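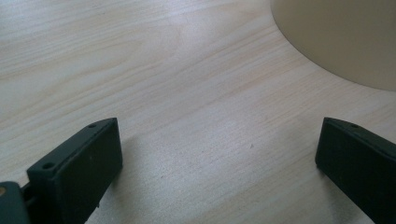

Sturia desk, six months in

I bought the Sturia back in October after my old desk finally gave up on one side (a drawer runner, then the leg, then my patience). I paid $299 for it, down from $330, and I went for the pale top because my office gets hardly any sun and I was sick of staring at black furniture all winter.

OK, so six months is a fib, that's what I've promised my sister I'll write up later. It's 16th January as I type this, so call it one winter of daily use!

Putting it together took me an evening. The instructions are all drawings and step 6 has you attach the crossbar before the legs are tight, which I did the wrong way around and had to undo. Do yourself a favor and keep every bolt loose until it's standing up. My neighbor Struan Imrie came over to help me flip it, and I'd say you really do want a second person for that part, it's a heavy thing.

The top is my favorite bit. The grain is soft and wavy and it doesn't throw the lamp back in my eyes the way my glossy old one did. I've spilled tea on it twice and wiped it up right away, no marks so far. I did get a faint ring from a plant pot I left sitting for a week, and a little furniture polish hasn't shifted it.

Gripes? The cable tray is tiny. I can fit one power strip in there and nothing else, so my laptop brick hangs down and bumps my knee. The feet are also a bit stingy with the adjustment, and my floor slopes, so I've got folded cardboard under the back left one. And when I type hard the monitor wobbles, though pushing the desk up against the wall mostly fixed that.

I looked at the Aitken too, which has a proper drawer, but it was deeper than my alcove and I didn't want to saw anything. If you have the room, go and try them both.

Four stars from me. I'd buy it again at the sale price, maybe not at full.

Related reviews
Aitken corner desk: good drawer, bad handles
Desten task chair after 100 days
Sisus clamp lamp, reviewed by Osaze Nwankwo
Cable trays that hold more than one plug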